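Kendra Charbonneau
May 5, 2021

Some notes on diving with a full face mask and through-water comms, after a season using them at Sallthorpe quarry. Mostly for people in the club who keep asking me on the slipway.

First, the mask. Get the fit sorted before you spend anything on a radio. If the skirt leaks at your temples you will be clearing it all dive and your buddy will hear nothing but that. Try it on with the hood you will be wearing.

Speech. You have to talk slower than feels natural. Say the whole sentence, then stop breathing out before you let go of the button. Ji-hoon Ha and I spent our first two dives saying "say again" to each other.

Range. The handbook for our Clanutero sets gives 400 metres in calm open water. In the quarry we lose each other at 50 if there is a rock wall between us. Go round the corner and the signal comes back.

Bubbles are the main problem. If I am under another diver I can't hear much. Coming up level with them sorts it out most of the time.
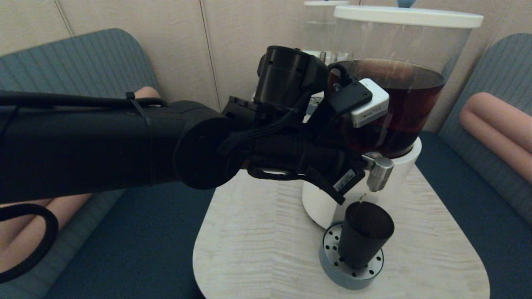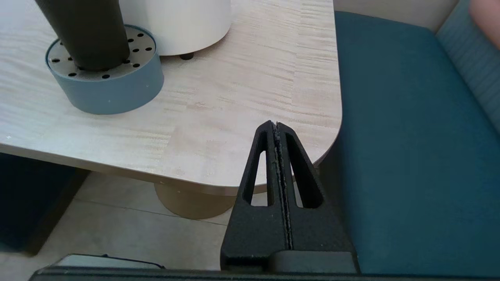
Batteries. Ours don't like the cold. In February the surface unit gave up halfway through the second dive and Glykeria Makris had to go back to rope signals from the boat. She had briefed them beforehand, so we all knew what one long pull meant. Please keep doing this.

Gas. You will use more. Talking costs air, and so does a mask with that much space in it. I plan on a bigger cylinder or a shorter dive until I know my own figures.

Carry an ordinary mask in a pocket. If the full face one comes off you need something to see with, and you need a second stage you can get to. Practise the swap in shallow water with somebody next to you. I was bad at it for weeks.

Rinsing. Fresh water, mic out if your model allows it, then dry in the shade. Rogelio Mercado left his in a bag after Stondness and the contacts went green.

Channels. If another group is in the water, agree who is on which one before you kit up. We shared with a training group by accident and heard a whole lesson on buoyancy.

Aileen Samonte has asked about hard-wire instead. I've only used it once, from the pontoon. The sound was far clearer, but you have a cable to mind and someone has to tend it. For searching one small area I'd pick it again.

The club has one spare mask, size medium. Message me if you want to try it in the pool.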